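3.2 Collecting Demonstrations

All demonstrations were given by remote control. An operator held the Watard hand controller, watched the workspace from behind the robot, and tried to behave as if she had one arm, two fingers and no sense of touch. This takes some getting used to. Our first 9 recordings contain long stretches in which the gripper hovers over a toy vegetable like a shopper who has forgotten the list, and we left them out of training.

The task was kept simple on purpose. The operator heard a spoken instruction naming one object and one place to put it, then carried it out in a single attempt. Each of the 55 instructions was demonstrated by 2 operators, who were asked not to discuss their methods. They did anyway, at lunch, and their grasps grew suspiciously alike by September. We report results for the early and late recordings separately in Section 5.

Guiding the arm by hand was tried first, following the Pendale protocol. It gave smoother paths, but the person doing the guiding kept leaning into the camera's view, and the policy learned to wait for an elbow before it moved. Remote control removed the elbow. It also made the demonstrations slower, with pauses before every grasp that the policy copied faithfully. We trimmed any pause longer than 2 seconds.

Objects were laid out again by hand before each demonstration. We gave no rule for spacing beyond "do not be kind to the robot" – an instruction that Fatima Fashola, who did most of the laying out, followed with enthusiasm. Crowded layouts were kept, including those where the arm hides part of what it is meant to pick up.

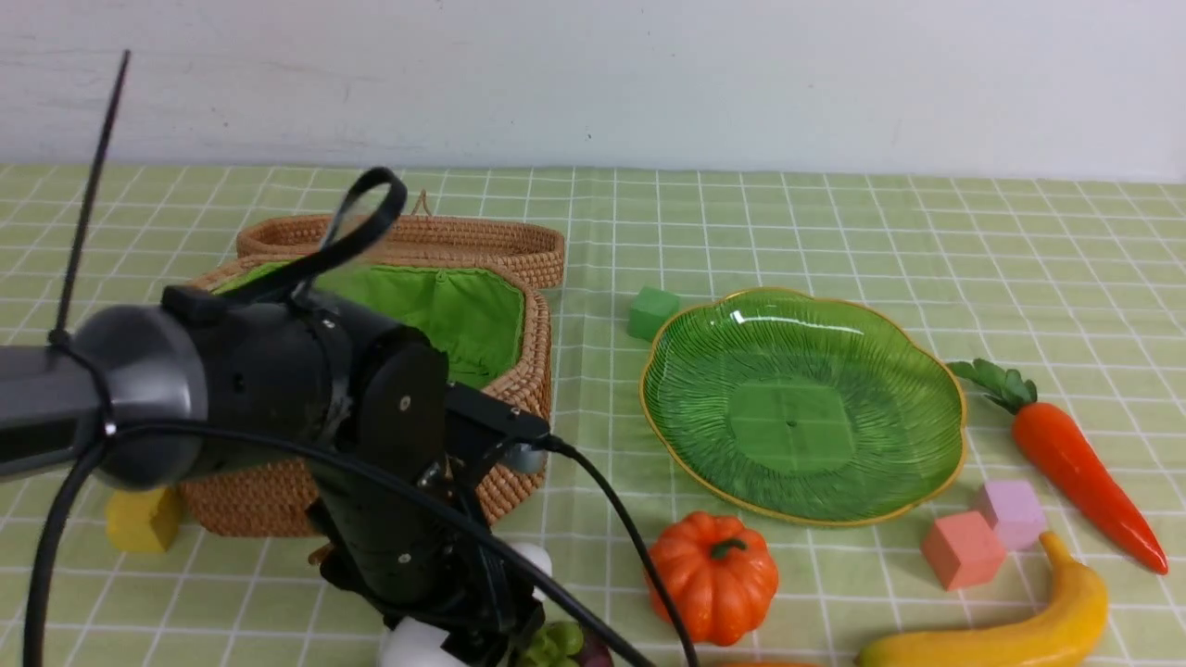

Figure 3. The arm over a crowded layout, with toy produce and cubes around a green plate and a lined wicker basket.

A demonstration was discarded if the operator let go of the controller or if a cable caught on an object. Dropped objects were not grounds for removal – the operator simply picked them up again, and the policy has since shown a real talent for both halves of that behavior.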